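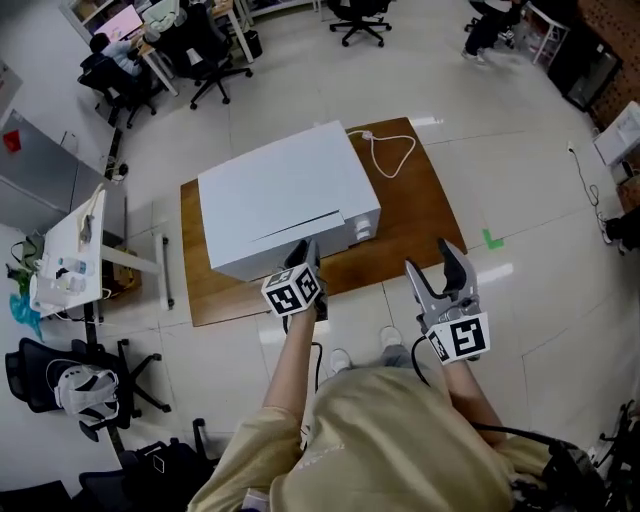 Minutes of the Dritham Basketball League operations meeting, September 4, 2025. Present: Beverley Rakena (chair), Florencia Navarrete, Mahnaz Fallahi, Hường Cao (minutes). Apologies: Mirta Alarcón. The February minutes were approved with one correction to the travel table. Navarrete asked that the floor safety wording in the arena handbook be settled first, as it was carried over. Agreed text: loose cables, like the two black ones running back from a pair of hand-held grippers over white tile, are to be kept clear of any walkway used by players or officials.

1. Final home game, ticketing
Fallahi reported that 724 seats remain unsold in the upper level out of a capacity of 4000. Tosh, the ticketing vendor, proposed a second price cut. Rakena opposed it on the grounds that season holders paid the earlier rate. The price stays at $15. Unsold seats will be offered to school programs.

2. Retirement ceremony
Running order discussed. The jersey presentation moves from halftime to after the final buzzer – the broadcaster cannot extend the halftime window. Speeches are limited to 2. Navarrete to confirm with the player's agent whether family members will be on court.

3. Shot clock
The west basket clock lagged the scoreboard in two preseason games. Flidar has replaced the controller board. Cao noted that the backup unit has not been tested under game load. Test to be run before the next home date, with both table officials present.

4. Sponsorship
Plulosance has asked for center-court placement in place of the baseline. Existing contract language does not cover the change. Deferred until Alarcón can review the terms.

5. Actions
Fallahi: letter to school programs.
Navarrete: call to agent, revised running order.
Cao: backup clock test, handbook text to the printer.
Alarcón: sponsor contract.

Next meeting to be set by email.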